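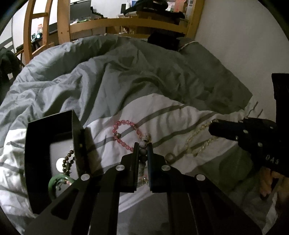
Buying for a pair: how we planned the hand-held gripper budget
Speaker notes, Märta Blomqvist
June 2018

Slide 1. Title

Hello, thanks, mic check. Say who I am: I do purchasing and planning for Rivitz, the household handling project at Prurero. Gerd Meinecke builds the grippers and is in the second row, so hard mechanical questions go to him.

I love this topic. I know it says "budget" in the program and people came anyway! Thank them for that.

What the talk covers: what we bought, what order we bought it in, what I would move around if I got to do the spreadsheet again. It's mostly for groups who have one arm on a bench already and want to start recording people doing ordinary tasks with hand-held grippers, in real rooms.

Slide 2. Where we started

In March we had one gripper, hand-built, and one person who could hold it without bumping the finger screws. We had a line in the budget called "collection hardware" with a single number next to it. That number was 600 dollars. Pause here, people usually laugh.

Fair enough, though: 600 did buy us something. It bought the plates, the fasteners, the printed housing parts from Brandes and a spare set of fingers for one device. It did not buy a camera, a second device, a case to carry it in, or anything to pick up.

Slide 3. Start from the task list

This is the slide I care about most, so slow down.

Before you ask for a quote on anything, write down what the hands are going to do. Ours had 46 tasks on it by the time Gerd and I stopped arguing. Folding, sorting, opening, closing, putting a small thing in a box, taking a small thing out again. Some of them want one hand. A lot of them want two, and you only notice when you try them yourself with a gripper in your fist.

Jewelry is my favorite group on the list. A string of beads, a thin chain, a bangle, an open box. Cheap to assemble, fits in a coat pocket, and it tells you more about your fingers in one afternoon than a whole shelf of wooden blocks. Beads roll. A chain goes flat against fabric and your finger tips have to get under it. Put it all on a duvet with wrinkles in it and you have a really hard task for the price of lunch.

So the jewelry went into our plan twice. Once under objects, where it costs almost nothing. Once under fingers, because it made us order a narrower pair.

(If time is short, skip the coat pocket bit. Keep the fingers bit.)

Slide 4. Two devices or one

Buy two. I'll say it again at the end.

We planned for one because one was what we had. Then we went down the task list and marked the ones where the other hand wanted to help, and there were so many marks that the column stopped being useful. Holding a box still while the other hand goes in. Keeping a chain stretched out. Even where one gripper does all the grasping, it's very handy to have the second one up and ready, and the person moves in a more natural way.

Costs do not quite double. Brandes gave us a better price on the second set of housings, and the screws come in bags anyway. What does double: cameras, mounts, cables, chargers, and the time you spend getting the two recordings to line up. Put that last item in as hours with a person's name on it. We didn't, and Gerd ate those hours out of his evenings. (Gerd may want to comment.)

Mark every device. Engrave it if you can, and do it before the first session. We started with tape, the tape came off, and for one week we had two grippers that looked exactly alike and one calibration file that belonged to one of them.

Slide 5. What's in the first order

Read these out at an easy pace, people will want to write.

Two grippers, complete.
Spare fingers, two pairs for each gripper.
One camera for each gripper, plus one spare shared between them.
Mounts for the cameras, same print batch as the housings.
Screws and the correct driver, and a second correct driver.
Memory cards, more than you think.
A hard case with foam.
A bag of objects to go with the first ten tasks.

Cameras came from Zeltico. I'm happy with them and I'm also not here to tell you to buy them. What matters for planning is the lead time. Ask for it in writing, and ask again the week you order. Ours moved by three weeks between the quote and the order, and we had people booked.

On the second driver: I thought this was Gerd being fussy. Then the first driver stayed behind in someone's kitchen.

Slide 6. Real rooms

We record in bedrooms, kitchens, a student place with a loft bed and a desk tucked beyond it, wherever someone lets us in. The rooms are wonderful. There is stuff on every surface, the bedding is creased, there's a jacket hanging where you wanted to stand. No test table gives you that, and setting up a pretend bedroom in the lab would have cost us more than a whole month of visits.

I priced the pretend bedroom, by the way. Bed, mattress, shelving, delivery, then somewhere to keep it. I have the sheet if anyone wants to see it. The short version is that you pay for one room and you get one room.

For visits, plan on:

Travel, obviously.
A thank-you payment to whoever lives there. Decide the amount early and pay everyone the same.
Two of you on every visit, one recording and one watching files.
Setup time. We allowed half an hour and we use all of it.
A written okay for filming, including what's on the shelves and screens in the background.

That last one costs nothing except a printed page, and please do it. Check monitors before you start. Ask people to put away anything they'd like kept private, then give them time to do it.

Slide 7. Hours

From March until now: 104 sessions, 62 hours of usable recording. Let them look at the two numbers for a moment.

A session is one person, one room, a handful of tasks. Usable means both devices recorded, the fingers are in view, and the clocks agree. I count usable hours only, and I'd ask anyone sending me a plan to do the same, because that's the number you divide your money by.

When I divide, hardware is the small part. People's time is the large part, by a long way! I had it the other way around in the first draft and I was so proud of that draft. If you have to choose between a nicer housing and a few more paid days for the person who knows how to hold the thing, take the days.

Training belongs in here too. New people squeeze too hard and look at the gripper, when they should look at the object. Give them a morning with something forgiving like socks, then move to the beads.

Slide 8. What wears out

Fingers first. The tips get smooth and then thin chains slide right through. We swap them on a schedule now, every two weeks, and I stopped waiting for somebody to complain.

Screws work loose. Check them before each visit, thirty seconds, both devices.

Linkage plates have been solid. We have a full spare set in the cupboard and have not opened the bag. I would still buy it.

Cables at the strain point. Buy the ones with the angled plug if your mount has room.

Small objects disappear. Loose beads especially, into bedding, under radiators, into a shoe once. Bring duplicates from your own stock and keep a bag list so you can check things back in at the end of the visit. Use your own jewelry set and leave the family pieces in the drawer, even when the host offers. They do offer, people are very kind about this.

Slide 9. What I would move around

Order cameras first, then everything else. They have the longest wait.

Fewer housing colors. We tried three. Black gives us the least trouble with reflections, so now it's all black.

Put a line in for repairs from day one. I folded it into "other" and then "other" was gone by May.

Write the task list before the kickoff meeting and bring it with you. The meeting will go faster and you'll get better questions. Ours came second and we reordered fingers because of it.

Leave a bit of money with no name on it for tasks you haven't thought of. Ours paid for the jewelry box and for a set of awful little spice jars that turned out great for twisting.

Slide 10. The arm

Somebody will ask about the arm budget, so have this ready.

We kept the arm in a separate sheet, and I'd recommend it. Same fingers on the arm as on the hand-held devices, same print files, same camera model. That one decision made Zeltico and Brandes orders simpler, since there is one part number for each thing. When we change a finger, we change it everywhere on the same day.

We did not buy a second arm. We have two hand-held devices and one arm, and the two-handed tasks are waiting. I've asked for the second arm in next year's plan. Wish me luck.

Slide 11. Questions

Buy two. (Told you.)

Likely questions, with short answers:

Can students assemble these? Yes, Gerd's build sheet is four pages and people get through it in a day. Have them build the second one with him out of the room.

Rent or buy the cameras? Buy, if you'll record for longer than a season. Renting was fine for our first trial week.

Will you share the spreadsheet? Yes, with our prices taken out. Leave your email on the sheet by the door, and Gerd has the pair with him if you'd like to try them on the way to coffee.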